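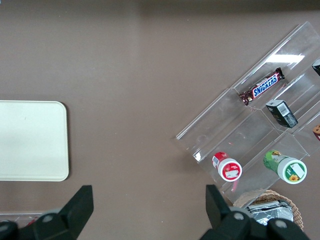 Desk and storage

Small thread about putting snacks in order, because my colleagues in Plistisville keep asking me how I do it.

1/ Last March I bought a clear stepped organizer, the kind that shops use for nail polish. I paid 8 dollars for it, second hand. It is the best thing in our break room now.

2/ Chocolate bars go on the upper step. A Snickers lies there very well, a little diagonal, and you can read the name from the door.

3/ Small boxes go one step lower. I turn the barcode up when I remember - it makes the reordering faster.

4/ Clear plastic has one problem, it shows every crumb. I wash mine with warm water and a drop of dish soap. Please don't use glass spray, my first one became cloudy after two months.

5/ Next to it I keep a cream tray. The rule is that the tray stays free, so a person can put down the things while choosing.

6/ Torquil Moffat asked if the dividers come out. In mine, no. He has a Weltex one and says his do, so check before you buy.

7/ Tomorrow I will try the tea bags. They are too light and they slide, so maybe I need a strip of felt under them. If somebody has done this already, please write me how.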